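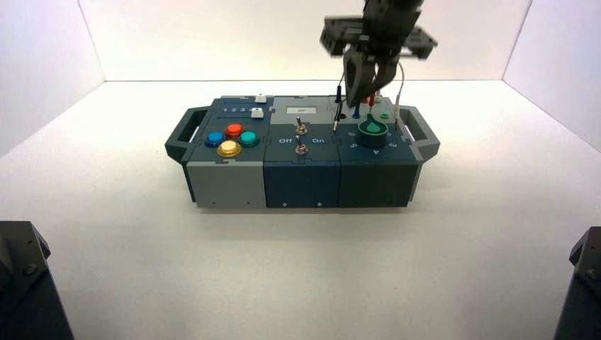

23 de agosto – Cuaderno de taller, adhesivos

Ensayo de pelado del adhesivo Vitar sobre chapa galvanizada. Tercera serie. Las dos anteriores quedan anotadas en la carpeta Korletey, con la preparación de superficie antigua (solo alcohol).

Preparación: lijado con grano fino, desengrase, secado al aire. Aplicación con espátula dentada. Curado de 12 horas a temperatura de taller, con peso encima. Probetas cortadas de la misma chapa, lote Gallusbridge.

Resultados. Carga máxima media: 285 N. Tres probetas despegan por la interfaz con el metal y no por el adhesivo, siempre desde la esquina donde empieza el cordón. El resto rompe dentro de la capa, como se esperaba. Dispersión aceptable salvo en esas tres.

Sospecho del desengrase en los bordes – el trapo llega mal a la esquina y arrastra polvo de lijado. También puede ser falta de presión en el extremo, porque el peso no cubre toda la longitud. No he separado las dos causas.

Pendiente:
Repetir con placa de reparto más larga, sin cambiar nada más.
Pedir otro cartucho a Fundurbridge. El abierto tiene la boquilla medio curada y no sirve para comparar.
Revisar el cero de la célula de carga antes de montar. Hoy derivaba un poco al final y lo he corregido a mano en la tabla.

Las probetas rotas están en la bandeja, marcadas con rotulador por la cara sin lijar. No tirarlas hasta octubre.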